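Gullthorpe Recipe Card Collection, README

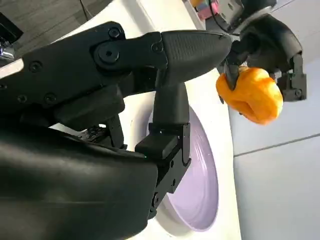

What is in this dataset?
Typed-up text from 3520 handwritten recipe cards, most of them for cake, a worrying share of them for things set in gelatin. Each card is one row. Tove Frandsen did most of the typing and Bent Baldursdóttir did the arguing about spelling.

Version 2. Version 1 should be deleted if you still have it. The oven temperatures were shifted down by one row from the letter M onward, and we heard about it from a person who had made meringues.

Where the cards came from

The cards were written by members of the Gullthorpe baking circle and kept in shoeboxes. The boxes were sorted by a system that made sense to whoever was in charge at the time. We kept the box labels in the data, including "Good," "Good but long," and "Mathew's."

Of the full set, 1166 cards carry a name or initials. The rest are unsigned. Please don't try to work out who wrote the unsigned ones from the handwriting notes. Some of these people are still on speaking terms.

Files

cards.csv has the main table.
units.csv turns household measures into grams, where that can be done.
boxes.csv lists the box labels and the order the boxes were opened.
notes.txt is Bent's running log. It is long and has opinions about margarine.

Columns in cards.csv

card_id: a number. Gaps are cards that turned out to be shopping lists.
title: as written. There are a great many cards called "Cake."
author: name, initials, or blank.
ingredients: one string, separated by semicolons. Original spelling.
method: as written. Often one sentence. Sometimes "bake as usual."
oven: the temperature as written, which may be a number, a gas mark, or the word "hot."
oven_f: our best reading in Fahrenheit. Blank where the card said "hot," after a disagreement.
stain: yes or no. A stained card was probably used. We make no stronger claim than that.
box: see boxes.csv.

How the typing was done

Every card was typed once by hand. Detlef Sauerland then checked a sample of 100 cards against the originals, and fixed what he found. The most common slip was tsp for tbsp, and the person most affected by it is anyone who follows the ginger biscuits. We searched the rest of the table for spoon measures over four and checked those too. Small slips will remain.

Crossed-out text was typed inside square brackets. Where one writer had corrected another, we kept both versions and the remark, if there was one. Card 212 has three remarks about raisins, each in a different pen.

Known problems

"A cup" means whatever cup the writer owned. units.csv treats it as the standard American cup, so the gram values for older cards are hopeful.

Butter and margarine are used as if they were the same word. Bent's notes cover this at length.

Several recipes appear more than once under different names. We did not merge them. The authors clearly felt they were different recipes, and one has an extra egg.

The Prorkley pudding has no quantities at all. It was left in out of respect.

What it is good for

People have used the table for spelling studies, for a history of home baking, and for dinner. It is a poor guide to what anyone in Gullthorpe ate on an ordinary evening, as hardly anyone wrote down how to make potatoes.

Do not use it for allergy advice. Nuts are listed under "the usual" on several cards.

Using the files

Text is UTF-8. Fields with commas are quoted. Open cards.csv in a spreadsheet and it will turn some of the fractions into dates, so 1/2 cup of sugar becomes a morning in January. Import the ingredients column as text.

Terms

Free for any use with credit to the Gullthorpe Recipe Card Collection. Signed cards are included with permission from the writers or their families. If you find a relative in here and would like the card taken down, write to Nuno Pinheiro and give the card_id. Requests to have a relative's card moved into the "Good" box will be read but not acted on.

Changes

2: oven column fixed, shopping lists removed, stain column added.
1: see above, and delete.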